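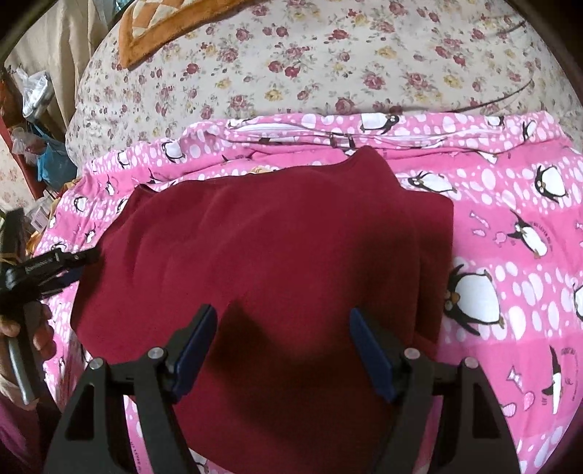 Automation of garment folding at Busico

From the Darari open reference on work and machines. This article needs more sources for the section on wages.

Garment folding automation at Busico refers to the gradual introduction of robot folding into the company's laundry and linen business, and to the changes in jobs, hours and training that came with it. Busico is a contract laundry. Takes in uniforms, bed linen, and a smaller stream of personal clothing from aged care homes. The personal clothing is the hard part and most of this article is about that.

Background

Flat goods were automated first. Sheets, pillowcases and towels have gone through ironers and mechanical folders for decades, in most large laundries, and Busico was no different. Personal clothing stayed on the tables. Jumpers, dressing gowns, fleece tops, trackie pants, all sorted by name tag and folded by hand. Before the change the folding room ran two shifts with 26 people on the roster, mostly part time.

Fleece and knitwear resist automation for a few reasons. The fabric is thick and springs back. Edges are rounded once folded and hard to locate. No two items come out of a dryer lying the same way. Early trials with suction heads, done at the Rao Street plant, were dropped after one January, the heads picked up two layers where one was wanted.

The system

The present system was supplied by Cliteck and has been in regular use since August 2022. It consists of 5 folding cells, each with a pair of arms over a padded table. Finger pads close on the cloth from either side, lift, and lay it over. Items the cell cannot recognise go down a chute to a hand table. Staff call this the "no thanks" chute.

The cells learn from demonstrations. Workers fold items using a hand-held gripper that has the same style of fingers as the machine, and the recordings are used for training. Done on work time and on ordinary bedding as well as proper tables, as the surface matters a good deal. Patterned covers confused the first version of the software. A plain jumper on a busy print was sometimes grabbed along with the print underneath.

Over 200 garment types are now listed in the cell software. Bras, anything with a long cord, and wet items are excluded.

Effect on work

Folding as a full-shift job has mostly gone. The roles that replaced it, as listed in the site agreement:

Cell tender. Loads, clears jams, watches the chute. Usually looks after two cells.

Demonstrator. Records folds with the hand gripper. Limited to 9 recordings in a row before a break, after complaints of sore thumbs and forearms.

Finisher. Hand folds rejects, checks name tags, bags up by resident.

Pay for demonstrators was disputed. Management first treated it as ordinary folding, the delegates argued it was training work and should sit a grade higher. Settled in the delegates' favour, but not backdated.

Nobody was made redundant in the first year under the terms of the agreement. The evening shift was wound down as people left or moved to days. Several workers who depended on evening hours for child care reasons said the move cost them, and this remains the main grievance - the day roster is full and swaps are hard to get.

Reported strain from reaching and repeated wrist turning fell. Complaints about standing rose, tenders stand more than folders did. Perch stools were added later at the two end cells, the rest have no room behind the guarding. Noise is also higher; the arms are quiet but the air lines are not.

Skill and pace

Experienced folders can adjust for a stretched hem or a missing button without thinking about it. The cells can't. A common view among finishers is that the work left over is fiddlier than before, with the easy pieces taken out of the pile, so a finisher's count per hour looks worse on paper even when they are working faster. Counts for finishers were removed from the wall screen after this was raised. They are still kept by supervisors.

Some demonstrators describe unease at seeing their own way of folding come back out of the machine, sleeves tucked left first and so on. Others liked it. Fold style was an argument on its own for a while, the aged care clients wanted thirds and the cells had been taught halfs.

Other sites

A second Busico plant uses one cell, for scrubs only. Plans for personal clothing there are on hold pending a new dryer line.

See also

Hand-held grippers
Industrial laundry
Learning from demonstration
Repetitive strain injury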